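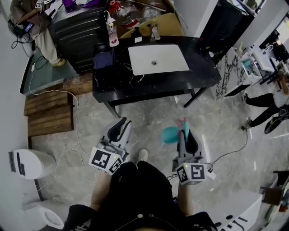 Hand-Held Gripper Pair for Recording Household Tasks
Project report, Kozan shared workshop
Dilek Bilgin, İlker Soylu, Chia-jung Man
Supervisor: Hacer Karaca
Submitted 1/12/26

Print this page | E-mail this page

1. Purpose

The project set out to build two matching hand-held grippers that a person can use in place of their own hands while their motion is recorded. The recordings are meant for a small two-arm robot, Silura, which is being built by another student group under Sinan Yüksel. This report covers the grippers, the markers and the first round of recording. Silura itself is outside its scope.

2. Build

Each gripper has a molded-style housing, two curved fingers and one moving linkage. The fingers close when the user squeezes the handle and open again under spring force. The first set of fingers was too stiff. It held bottles well but pushed soft items out of the jaw. The second set is thinner at the tip, with a black textured pad on the inner face.

Square black-and-white markers are fixed to the grippers so that their position can be worked out from video. We tried two mounts, a cube at the base and a flat plate standing upright on the housing. The cube can be seen from more directions. The plate is lighter and does not catch on sleeves. No final choice was made between them.

Parts and printing came to 1,683 lira for the pair, against a limit of 2,422. Most of the difference was saved by reusing the springs from the first set.

3. Work area

Recording took place on the ground floor of the workshop, at a sink counter with a faucet and soap bottles and at the surfaces near it. Users could sit or stand. Seated work turned out slower on the counter, as the forearms have to be raised and the wrists tilt the markers away from the head camera.
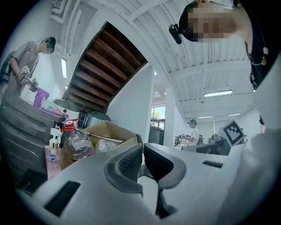

Figure 2. Work at the counter, with a second gripper in use at left.

Print this page | E-mail this page

4. Procedure

4.1 Check the marker faces for dirt and scratches.
4.2 Open and close both grippers fully, three times.
4.3 Start the head camera, then the gripper cameras.
4.4 Carry out the task at normal speed.
4.5 Stop the cameras in reverse order and log the take number.

The target was 400 takes. It was reached in October, two weeks behind plan.

5. Problems

Cables were the main cause of lost takes. A cable that pulls on the housing turns the wrist slightly, and the user corrects for it without noticing – the error then shows up in the data as a slow drift. Strain relief at the handle reduced this but did not remove it.

Clear bottles were hard to grip when lying down. The pads slid on the curved wall unless both fingers were level with the widest part. Brutley pad material was tested on one finger and gave more grip, but it began to peel at the edge.

6. Remaining work

The linkage pins need to be replaced with steel. The marker mounts should be compared on the same task with the same user. Drawings for both finger sets are in the Sindmont folder, under the second revision.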